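Zundoter – kit de pinza y cámara de muñeca para manipular hojas y paneles finos

Compartido 159 veces · 100 comentarios

Pinza eléctrica de dos dedos con cámara pequeña montada en la muñeca. Pensada para material plano y flexible: papel, cartulina, láminas, tableros delgados. Vale para mesa de trabajo o celda pequeña. Diseño de Clinitz, distribución y soporte en español a cargo de Fikre.

Se entrega montada y calibrada. Brida incluida. Cable de 1 metro, si hace falta más largo pedirlo antes.

Qué trae la caja:
- pinza con dedos negros mate, juego de recambio
- cámara de muñeca con su soporte
- brida y tornillería
- fuente de alimentación
- licencia del programa Zendomlow (un puesto)
- guia rápida en papel, manual completo en PDF

El programa Zendomlow guarda el vídeo de la muñeca junto con la posición de los dedos, todo con la misma marca de tiempo. Se exporta por episodios. Para quien entrena políticas propias esto ahorra bastante, antes había que cuadrar los dos registros a mano y siempre bailaba alguno.

Con hojas grandes la cámara queda muy cerca y la hoja ocupa buena parte de la vista. Conviene contar con ello al planificar el agarre. En el trabajo con hoja crema y panel oscuro, la punta de la pinza llega justo al borde inferior de los dos, el panel por delante de la hoja. Superficie gris clara debajo, la hoja hace algo de sombra en ella. Los paneles con brillo devuelven reflejos, mejor luz difusa.

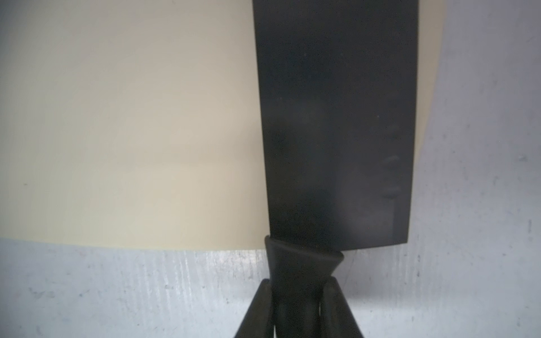

Ajustes recomendados para material fino

Fuerza de cierre: empezar por el mínimo e ir subiendo. Con papel casi nunca hace falta pasar del segundo nivel.

Velocidad: lenta en la aproximación, normal en el traslado. Si la hoja se comba, bajar también la del traslado.

Exposición de la cámara: fija, no automática. En automático un panel negro que entra de golpe quema todo el fondo.

Limpieza: paño seco en los dedos. Nada de alcohol en la lente.

Lo que dicen los que ya la usan

Adoración Moya, taller de encuadernación: «La tenemos desde junio. Con cartulina muy bien, con papel de seda regular – se pega a los dedos.»

Kasun Howlader: «Buen soporte, me contestaron el mismo dia. El manual en PDF necesita un repaso, hay dos capítulos repetidos.»

Precio y plazos

Kit completo: 1356 euros, IVA no incluido. Juego de dedos suelto: 159 euros. Centros de formación, consultar condiciones.

Envío a península en una semana. Islas algo más, depende del transportista. Garantía de dos años, los dedos no entran por ser pieza de desgaste.

Dudas técnicas: Shafiq Begum. Pedidos y facturas: Rezaul Paul. Indicad siempre el modelo de brazo y la brida que lleváis, sin eso no podemos dar presupuesto.

Precios revisados el jueves, 26 de septiembre de 2024.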